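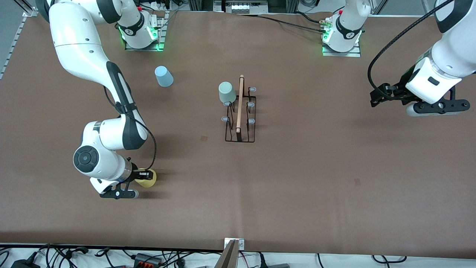
Figure 4. Black wire drying rack and two cups on a brown tabletop.

4. How households dry their dishes

4.1 Drying methods reported in the survey

The questionnaire asked the person who most often washes up to name the usual way dishes are dried in the home. We received 2,122 usable answers from the two study towns, Hatby and Pereyra. Answers were coded into rack drying, towel drying, machine drying, and mixed. The mixed code was used when the person named two methods and would not pick one when asked again.

Rack drying was the most common answer in both towns. By "rack" we mean any open holder that lets water drain and air reach the dishes, including wire racks (Figure 4), plastic racks, and slatted shelves built over the sink. Earlier work by Marciniak treated built-in shelves as furniture and left them out. We kept them in. In Pereyra they are common in older kitchens, and leaving them out would have moved many homes into the mixed group for no good reason.

Towel drying was named more often by people over retirement age and by people living alone. Several wrote in the margin that a single plate and a single cup were not worth leaving out. In larger homes the rack was often described as a storage place as well as a drying place. Dishes were taken from it for the next meal and never reached a cupboard. Our form had no box for this, and it should have had one. The interviewers in Pereyra began writing it down on their own after the first week, but those in Hatby did not, so we can't compare the towns on this point.

4.2 Home visits

From the people who agreed to further contact we drew 150 homes for a visit. Visits were made in August, when windows in both towns are mostly open, and this limits what can be said about winter. Constanza Arancibia and Wilmer Usuga carried out the visits in Pereyra, and Baltasar Palma those in Hatby. Each visitor noted the place of the rack, the distance to the nearest window, the surface under it, and whether there was a tray or cloth to catch the water.

The place of the rack varied more than we expected. The counter beside the sink was the usual spot, but racks were also found on kitchen tables, on top of washing machines, on balconies, and in one home in a hallway. Where the counter was short, the rack tended to be moved during the day. It was put away or carried to another room before cooking and brought back afterward. People who did this were more likely to finish the job with a towel, even when they had named rack drying on the questionnaire. The two sources do not fully agree, then, and for the homes that were visited we use the visit record.

Cups caused the most disagreement over method. Some people stood them upside down on a flat surface, which traps damp air under the rim. Others hung them or leaned them at an angle. We had planned to record only the rack and what was in it, but dishes placed next to the rack were so common that a separate line was added to the visit sheet after 8 visits. Those first homes were phoned later and the missing line was filled in from memory. We mark them as such in the data tables.

4.3 Surfaces and trays

Visitors also asked what was done with the water that ran off. Most people wiped it up with whatever cloth was at hand, often the same cloth used for the table. Trays were present in fewer than half of the visited homes, and some had been bought separately from the rack. Two people in Hatby had replaced a tray with a folded bath towel and preferred it - they said it was quieter.

Carrasco and Palma have argued that the tray matters more for cleanliness than the rack does. Our notes point the same way but do not settle the matter. No samples were taken from racks, trays, or cloths, and the state of a tray was judged by eye on a scale with only 4 steps. Arancibia and Usuga each rated the same set of trays in Pereyra as a check. They agreed well at the two ends of the scale and poorly in the middle, and for this reason the two middle steps are merged in the analysis that follows.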